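보낸사람: Guðlaug Eskildsen
받는사람: Vuvari 원격조종 메일링 리스트
날짜: 2019-02-15
제목: Re: 직선 구간 시연 데이터, 조종자 시점 문의

Ragnheiður Laxdal 님이 쓰신 글:
> 직선 도로 시연을 원격으로 모으려고 합니다.
> 조종자에게 차체 카메라 화면만 보여 주면 차선 유지가
> 자꾸 흔들립니다. 어디를 보고 조향하라고 안내하시나요?
> 그리고 한 회 길이는 어느 정도로 끊으시는지요.
> 저희는 지금 200미터씩 하고 있습니다.

안녕하세요, Guðlaug입니다.

저희도 초반에 같은 문제를 겪었습니다. 조종자들이 바로 앞 노면만 보고 스틱을 자주 건드리는데, 이 잔조작이 시연에 그대로 남아서 학습한 정책도 좌우로 흔들립니다. 지금은 멀리 있는 고정물 하나를 정해 놓고 그쪽을 보면서 몰게 합니다. Wura 시험 구간에서는 길 끝의 높은 건물을 씁니다. 노란 중앙선과 오른쪽 흰 선이 거의 그 건물 쪽으로 모여서 설명하기도 쉽습니다.
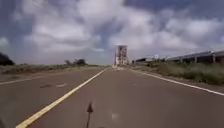

Wura 구간 조종 화면. 아래쪽 뾰족한 검은 기둥은 로봇 차체의 일부.

차체 기둥 끝은 조준점으로 쓰지 말라고 합니다. 기둥을 중앙선에 맞추려다가 차가 왼쪽으로 붙는 조종자가 2명 있었습니다. 왼쪽 차로의 거뭇한 자국도 피하지 말고 그냥 지나가게 하세요. 한 사람은 피하고 한 사람은 안 피하면 같은 화면에 조향값이 두 가지로 붙습니다.

길이는 100미터로 끊습니다. 200미터는 후반에 집중이 떨어져서 버리는 회차가 많았습니다. 조종자 한 명이 6회를 하면 교대합니다. 출발 직후 2초는 속도가 고르지 않아 학습에서 뺍니다.

일부러 차를 차로 가장자리에 놓고 가운데로 복귀하는 시연도 따로 모으고 있습니다. 잘 간 주행만 넣었을 때는 한번 벗어나면 돌아오지 못했습니다. 복귀 시연의 비율은 아직 조정 중입니다.

Thoroddsen 조종기를 쓰신다면 스틱 불감대 설정값을 알려 주세요. 저희 쪽 값과 비교해 보겠습니다.

Guðlaug Eskildsen
Cloveva 주행팀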